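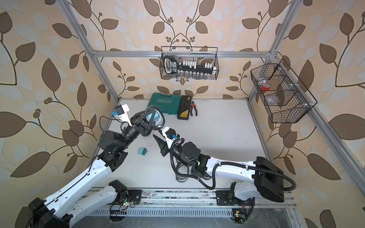 Wire mesh baskets with sockets and a handle.

Home | Topics | Streets | Buses | Word list | Search

How does a town choose where to put a crossing?

A crossing is a marked place where people on foot can get to the other side of a road. Some have black and white stripes. Others have lights and a push button.

Most crossings begin with a request. A person who lives in Romine, for instance, may write to the council and say that Zitach Road is hard to cross. The council gives the request a number and puts it on a list. At the end of last December the Romine list had 93 requests on it.

Next comes a survey. A survey is a way of finding things out by counting. Two people stand at the roadside and write down how many vehicles pass and how many people cross. They do this for each hour of the day. On Zitach Road, the busiest hour was the one before school. In that hour 117 people crossed, and 86 of them were children.

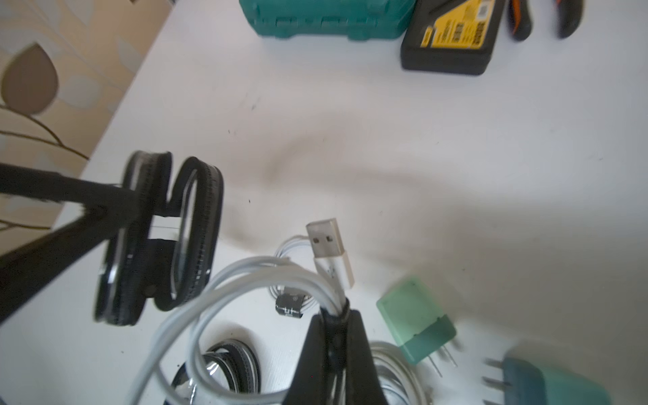
The survey also measures the road. A wide road takes longer to cross, so it may need an island in the middle. An island is a small raised area where people can wait. Parked cars, bends and trees are marked on a plan, as they can hide a person from a driver.

The numbers are then turned into a score. Busy roads score more than quiet ones. Roads near schools and surgeries get extra points – so do places where people have been hurt. Requests with high scores are looked at first.

Councillors vote on which crossings to pay for. Councillors are people chosen by voters to run local services. Before building starts, a notice is put up in the street and anyone may reply to it, including children. In Romine, replies must arrive within 20 days.

Word list
Council: the group that runs local services.
Kerb: the raised edge of a pavement.
Vehicle: a car, van, bus, lorry or bicycle.

Written by Vimala Poojary. Last checked 15 July 2019.

© Drandard Young Readers | Contact us | Back to top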